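Grelville Hall Pantry Service
Frequently Asked Questions: Paper Bag Packing and Collection

The Pantry Service provides packed food bags to residents of Grelville Hall and the Trerora annex. The answers below apply to both buildings.

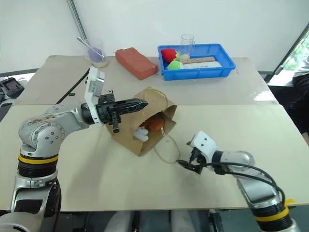 Residents who are new to the service should read the sections on packing and returns before placing a first order. Revised 3/18/19.

Which bags does the service use?
All standard orders are packed in brown kraft paper bags with string handles. Plastic bags were withdrawn from both buildings last July. Residents may supply a cloth bag of their own, provided it is clean and marked with the room number.

How much may one bag hold?
Each bag is packed to a limit of 6 pounds. Orders above that weight are divided between two bags at no additional charge. The handles are intended for short distances, and residents using the stairs are asked to support the bag from underneath.

In what order are items packed?
Jars, cans and cartons go in first, upright. Boxed goods follow. Bread, rolls and soft fruit are placed last, with nothing on top of them. Residents who repack a bag for a neighbor should keep to the same order.

May bread and rolls be packed without wrapping?
Rolls may be placed directly in a new paper bag if the bag contains no other food. In a mixed order they must be wrapped in a paper napkin or placed in a smaller bag. Reused bags may not be used for unwrapped bread under any circumstances.

How should I unpack my order?
Set the bag on a table and remove the lighter items by hand. If something is out of reach at the bottom, lay the bag on its side with the opening toward you and draw the contents out. Please do not lift the bag by its base and shake it — rolls and eggs have been lost in this way, and the service does not replace them.

Who is responsible for cleaning the packing tables?
Anyone who uses a packing table is expected to wipe it down afterward, including the seams between boards, where crumbs collect. Cloths are kept in the drawer nearest the sink. Abrasive pads should not be used on the tabletops. Existing scuff marks do not need to be reported.

Can a bag be left for later collection?
Yes. Packed bags are held on the shelves in Room 661 for 3 hours after the collection time printed on the order slip. Chilled items are stored separately and must be requested at the counter. Bags that remain after the holding period are returned to general stock, and the order is recorded as uncollected.

What happens if a handle comes loose?
Bring the bag to the counter and the contents will be moved to a new one. Handles should not be reattached with staples or tape.

May I return used bags?
Dry, unstained bags in good condition may be folded flat and placed in the return rack beside the door. Bags with grease marks or tears belong in the recycling bin. Loose handles should be removed before recycling.

Does the service accept special requests?
Requests concerning allergies are accepted from all residents and must be made in writing with the first order. Preferences for a particular brand or bakery cannot be guaranteed. Bread is supplied by Pavlović and dry goods by Hostarov; either supplier may substitute a similar product when stock is short.

Whom should I contact about a missing or incorrect item?
Please write to Auður Steinarsdóttir, Pantry Service Coordinator, at the Grelville Hall office. Include your room number and the number on your order slip. Reports received within 2 days of collection will be credited to the next order — later reports are recorded but not credited.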